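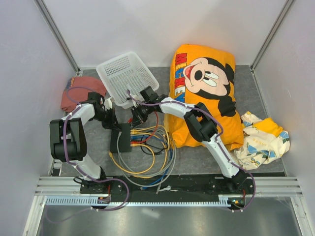

Ticket 1791
Subject: Replacement basket does not fit shelf insert
Opened by: Ruth Cusi
Product: Nukberg storage basket, white plastic, rectangular, square perforations
Supplier: Vomavby
Status: Awaiting stock
Priority: Low

Tuesday, 09:12
Basket from the February order will not slide into the Prekuvura shelf insert. It goes in at the front and jams about halfway. The other baskets in the same unit run freely. Cleaned the runners with a dry cloth and tried again, same result. Please advise before I force it.

Tuesday, 09:40, Vomavby support
Please do not force it. The rim can split at the corners. Could you measure the outside width of the basket at the rim and at the base, and the clear width of the insert at the front and back? A steel rule is better than a tape.

Tuesday, 10:25, R. Cusi
Basket, rim: 233 mm
Basket, base: did not measure, sides taper
Insert, front: 235 mm
Insert, back: 231 mm
Basket sits flat on a level surface and does not rock. No cracks along the rim.

Tuesday, 10:58, Vomavby support
Thank you. The basket is within tolerance. The insert is narrower at the back than at the front, so the side panels are probably being pulled in by the rear fixings. Please slacken both rear screws by half a turn, push the panels outwards by hand and retighten. Do not remove the screws completely.

Tuesday, 11:30, R. Cusi
Done. Back now measures 233 mm. Basket goes further in but still binds over the last 80 mm. Swapped it with a basket from the shelf below and that one binds in the same place, so I agree it is the insert.

Tuesday, 13:05, Vomavby support
The left panel may have been fitted upside down. The moulded arrow should point up. If it points down, the taper runs the wrong way.

Tuesday, 13:22, R. Cusi
Arrow points up on the right, down on the left. Turned the left panel over. One of the lugs was already cracked and came off. Basket now fits, but the panel is loose at the bottom.

Tuesday, 13:50, Vomavby support
Replacement left panel requested from Kárason. Part is out of stock. Keep the shelf for light items until it arrives. Basket need not be returned.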